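Notebook, October – tarnish and polish trials, flatware

Start 8:40. Continuing from the last entry. The question is still the one Hyun-seo Joo raised in the spring: how much of the haze on older stainless flatware is scale, how much is fine scratching, and whether the two can be told apart before any abrasive touches the piece. Citric acid takes off the first and does nothing for the second, so the order of operations matters.

Water first. The tap supply in Brornaldale is hard, and the test strips gave the darkest band on the card again. I have stopped rinsing in it. All final rinses today are deionized from the carboy under the sink. Anyone topping up the carboy should write the fill on the tape, as the last three are missing.

Bath A: citric acid in deionized water, mixed by weight, same strength as last time. Heated on the small plate to 40 C and held there. The plate overshoots on the way up and then settles, so pieces go in only after the reading has stayed put. Bath B: plain deionized water at the same temperature, as the control. Bath C: the Rutero dip, mixed to the label. Tudor wanted C included because it is what people have at home.

Handling: degrease with dish soap and a soft sponge, rinse, hang on nylon line. No wire, after the contact marks in the first series. Immersion was 18 minutes in each bath, with a gentle lift and turn at the halfway point. Pieces were rinsed in deionized water, blotted with lint-free cloth and stood upright in the rack.

Pieces were from the Šimek lot (pattern with the beaded border) and the Jorkix lot (plain). The Šimek pieces have the deeper bowls and hold a film of liquid after lifting. Tip them, or the film dries to a ring and will be read later as residue from the bath. I lost one reading this way and have struck it from the table. 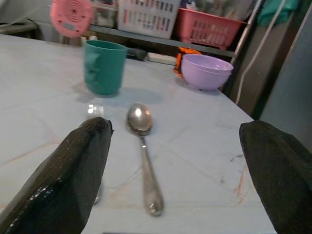
Readings were taken with the gloss meter where the surface is flat enough, which in practice means the middle of the handle. The bowl is hopeless for the meter. For bowls I went back to the grid method: printed grid on card, held upright behind the piece, and a judgment on how far into the reflection the lines can still be followed. It is crude, but two people working separately came out close last month, closer than I expected.

Bath A, handles: clear gain on the Jorkix pieces, smaller on the Šimek. The chalky bloom near the neck went completely. Straight scratches are more obvious after the bath than before, as the scale had been filling them. Note for the write-up: a customer would call this worse.

Bath B, handles: no change outside the scatter of the meter.

Bath C, handles: similar to A on the bloom. Left a faint bluish cast on one Šimek piece, visible only at a low angle. It came off with a second rinse. I suspect a surfactant film and have set the piece aside for Hyun-seo.

Hand polishing, 1:30. Alumina paste on felt, straight strokes along the handle, following the original finish. Circular strokes give a brighter patch for the first minute and then a swirl that takes over an hour to draw out, as found on the practice blanks. Pressure is the hard part to keep even. I tried the felt on a 2 kg weight and let the weight do the work, with the hand only guiding. Better repeatability, slower, and the felt loads up sooner. Changed the felt when it started to drag.

After 30 strokes the fine hairlines were gone from the flat of the handle. The deeper marks stay, and I see no reason to chase them. Removing enough metal to reach the bottom of those would soften the edges of the pattern, and on the beaded pieces the beads are already low. Tudor Moldovan's view is that the border should be masked before any paste goes near it. I agree. Tried low-tack tape, which crept under the felt. Next attempt with the liquid mask.

Paste residue sits between the beads and dries white. A soft toothbrush and warm soapy water moves most of it. The ultrasonic tank does the rest, but check the rack first, as two of the clips have lost their coating.

To do:
Repeat Bath C on Jorkix only, with the second rinse written into the procedure.
Order felt. Down to the last sheet.
Ask Hyun-seo whether the spring readings were taken before or after blotting. The sheet does not say, and the numbers cannot be compared until I know.
Recalibrate the gloss meter against the black tile. It drifted slightly between morning and afternoon – might be the heating coming on.

Baths neutralized and drained 4:15. Plate off.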